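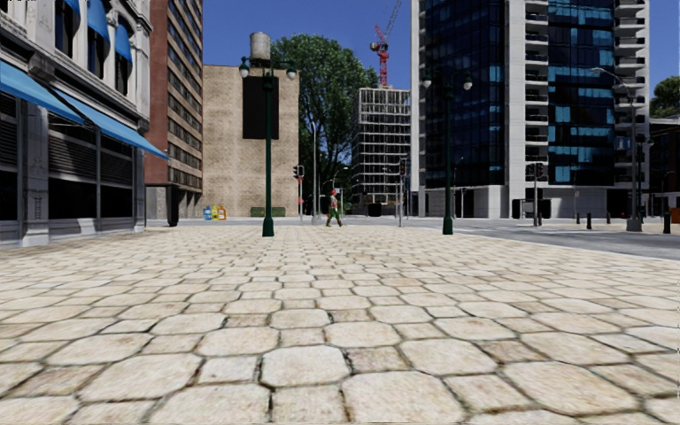

Tralholm Forum > Learning systems > Getting your examples

Kerb-shy delivery bot: am I collecting the wrong stuff?

wobblywheels
Right, I've been going at this since Thursday and I need other people's eyes on it. I'm building up driving examples for a little pavement delivery robot, all in the sim for now (Kivska, the city map with the plaza). I steer it by hand with a gamepad, record the run, and the learner is meant to pick up my habits. So far I've got 1079 runs saved and I was feeling quite smug about it.

Trouble is, the thing stops dead well short of the crossing. It'll trundle over the plaza all day, but once the tarmac gets close it slows, dithers and parks itself. The view at the top is a typical starting spot, looking over the slabs to the road with one walker over by the lights. Is it the people, the paving or me?

mossgate
You, probably! Sorry. How do you end your runs? If you let go of the stick before the kerb and then hit save, you've taught it that the kerb is where one stops.

wobblywheels
Oh no. I do let go. I let go and then reach for the keyboard.

mossgate
There you go then. Trim the tail off every run, or put the save on a gamepad button. I lost most of January to the same thing.

pudding_lane
I'm not convinced it's only that. Look at the ground. Big pale slabs, little squares between them, dark wobbly joints all over. Then plain grey road. If nearly everything you've recorded is on the slabs, the road is just strange to it, and mine always went timid on strange ground. I'd want a load of runs that start ON the road and come back the other way.

wobblywheels
Nearly everything is on the slabs, yes. I liked the slabs.

tin_heron
Disagree with pudding_lane a bit. Ground texture matters, but if it were the texture it would wander as well as stop, and you say it just parks. I'd trim the tails first, train again, and change nothing else. Otherwise you fix two things at once and never find out which one did it.

pudding_lane
Life's too short for one thing at a time when you're recording by hand. If he's sitting there with the pad anyway he may as well do the road runs now.

tin_heron
Record them, fine. Just keep them in a separate folder. That's all I'm asking.

quiet_sprocket
Can I be boring about the lighting? Clear blue sky, not a cloud, nice crisp everything. If all your runs are like that you're going to have a miserable time once you switch the weather. I did 300 in sunshine on the Sulier map and the first grey afternoon I gave it, it drove into a bench.

mossgate
Was it a nice bench?

quiet_sprocket
It was a simulated bench and I still felt bad.

wobblywheels
All sunny, yes. I'm starting to think I've made the same run 1079 times.

pudding_lane
Pretty much! Don't bin them though. Same question about the walkers: how many do you usually have switched on? With just the one, and on the far side of the plaza at that, it hardly ever has to give way to anybody.

wobblywheels
Usually one, sometimes none. More of them makes my laptop wheeze. I could do a small batch with a proper crowd overnight if I script the walkers and only drive in the evenings.

tin_heron
Put a few by the lamp posts and a few near the bollards on the right, along the road. Anything thin and upright confused mine. It treated posts and people as one and the same and waited politely for the posts to move.

quiet_sprocket
Ha, mine too. There's an old Furnival add-on that labels posts and walkers separately. It's clunky but it does the job.

wobblywheels
OK, update. I trimmed the tails (took me all evening, I'd left gaps of all sizes) and retrained on the same runs with nothing else touched, so tin_heron can relax. It crossed the road in 40 out of 52 goes. Before, it was none at all!! The failures are nearly all on the side by the bollards, where it creeps up and sulks.

mossgate
Told you it was you.

pudding_lane
That still leaves twelve, and I still say some of those are the road surface. Do the road starts.

wobblywheels
Doing them tonight. Separate folder. Then cloud, then crowds, if the laptop lives.

tin_heron
Post the failed ones as well when you do. They're more use to the rest of us than the good ones.

Related threads
Gamepad or keyboard for recording runs?
Kivska: walkers getting stuck at the lights
How much sunshine is too much sunshine
Furnival labels not loading after update
Sulier map, night settings

Last updated: Thursday, 21:40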